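Plendska Writers' Circle
Minutes of the monthly meeting
Posted by the Secretary, September
3 min read
6 shares | 2 comments

The meeting opened at 7.10pm in the upstairs room at Fernik Books. Apologies had been received by email and were noted. The minutes of the last meeting were agreed with one correction: the historical romance read in the second half was set in Boken, a made-up port, and had been put down as Bakos.

Matters arising

The shop has confirmed we can keep the room until 9.30pm. The key goes back through the letterbox as before.

The question of reading fees for visitors was raised again. Agreed to leave things as they are.

Serial novel, Bakos

Members have now written up to the end of chapter four. The word count for the latest chapter was 1,987, against a limit of 2,000, and the writer was thanked for keeping to it.

There was a long discussion about whether the ferryman's daughter should find the letters before or after the wedding. Most felt that after was stronger, as she would have more to lose. One member thought readers would have guessed by chapter two and would be cross at the wait. It was put to a show of hands and carried that she finds them after. The next writer is asked to take out the line about the lamp, which gives it away.

It was also pointed out that the brother has grey eyes in chapter one and brown eyes in chapter three. Grey to stand.

Anthology

Eleven pieces have come in, of which two are over length and will go back to their authors for cutting. The closing date stays as the end of the month.

Printing was discussed. The quote for 300 copies was thought high, and almost half of last year's are still in boxes. Agreed to ask for a price on a smaller run. The cover will be plain with the title in one colour — no drawing this time.

Contributors are reminded to send work in double spacing with the title on every page, and with no name on the manuscript itself.

Short story competition

The theme will be "The Return". Entries may be in any genre, and extracts from longer work will be allowed if they make sense alone. Judging will be done by the Boken group, as we did theirs in spring.

A request to allow joint entries was turned down, 4 votes to 2.

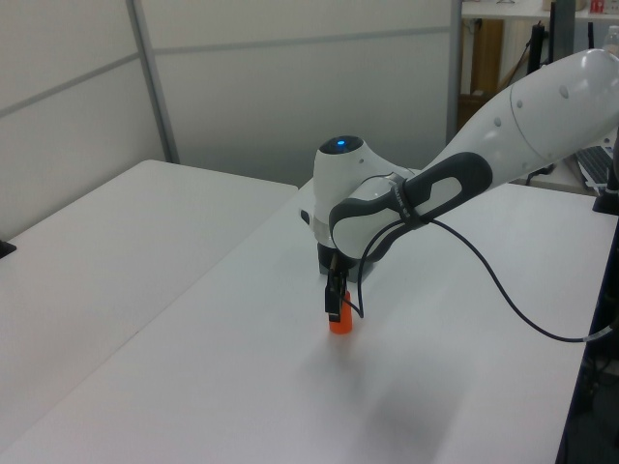 Any other business

A member asked for more time on dialogue, with less reading aloud of whole chapters. Half an hour will be set aside at the next meeting. Please bring one page with at least two people speaking.

The box of spare notebooks is still by the door and may be taken.

The meeting closed at 9.20pm.

2 comments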